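Chapter 9
Two Arms, One Table

In this chapter you will:
plan a task for two robot arms that share a workspace
write a handover between the arms
test your program in the simulator before using the real bench

In Chapter 4 your team programmed a single arm to pick up a block and put it down. A second arm makes the job harder. Each arm must know which part of the table it may enter, and when.

The project for this chapter comes from the school league run by Brerken. Teams of four work in two pairs, with one pair writing the code for each arm. The first team to try it, at Gondmont School, spent most of August on the handover alone. They found that the pairs had to agree on a shared list of positions before either of them wrote any code — a step they had skipped at first.

You will work in the Stinavier simulator. Open the practice room and load the stapler task. Both arms are black, and the stapler is bright blue, so it is easy to pick out against the white tabletop.

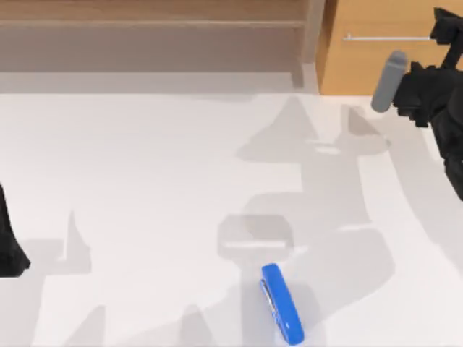
Before you write anything, decide as a team which arm should go first. The nearer arm is not always the better choice. Think about the angle of the object, the way the gripper must turn to hold it, and where the other arm will wait.

Write your decision in your project log with a short reason. You will need it again in Section 9.2, where the same task is repeated with the object turned the other way.

Key words: workspace, handover, wait position, collision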